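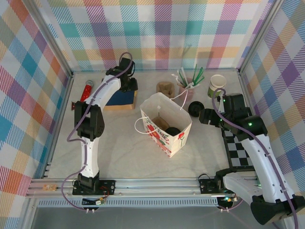

The Flower Bag

Titilayo Ogunleye had wanted a bag like that since spring. White paper, red flowers, green leaves, and string handles that went wherever they liked. Oh, it was a beauty! She'd have carried it down the main street of Sotdale with nothing in it at all.

"It's for packing," said Tobiloba Shehu. "We put things in it."

"What things?"

He waved at the table, and she saw his point. There were straws in a pink cup, green ones and white ones, bursting up like a firework. There was a blue box, and a round black lid that belonged to goodness knows what. The plaid on the walls had every colour you could want from a lolly shop, and she loved it more each time she looked.

"Start with the flat stuff," he said. "Then the rest can sit on it."

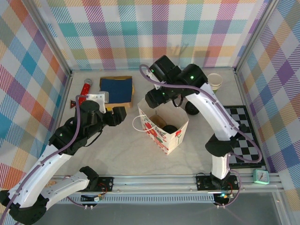
What Went In

Something brown first, naturally, and something round and black to keep it company. Titilayo was hooked. She wanted the lot in there! The navy book, for a start, and the red tube with its silver cap, and the black ball if it would behave.

"And the clock," she said. It was mint green and tiny and she'd been eyeing it off since lunch.

"The clock stays. How else will we know when it's tea time?"

"Then the checkerboard."

"You're dreaming," said Tobiloba, but he was laughing, and he held the book up beside the bag to see if it might squeeze in after all. Old Mr Okonkwo had carried a bag like it home from Fernon once, 190 steps up the hill, with a cake inside. He swore it never so much as creased.
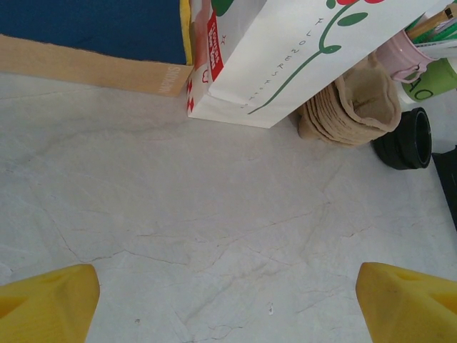 Stuson Short Fiction Club

Later the bag lay on its side on the pale floor, stem and leaves pointing every which way, with the brown fibre pots tipped over next to it. Titilayo crouched to look. She thought it was even prettier lying down.

"We could do pots next," she said. "Pots would be marvellous."

Tobiloba rolled up his sleeves and asked her how many she reckoned would fit.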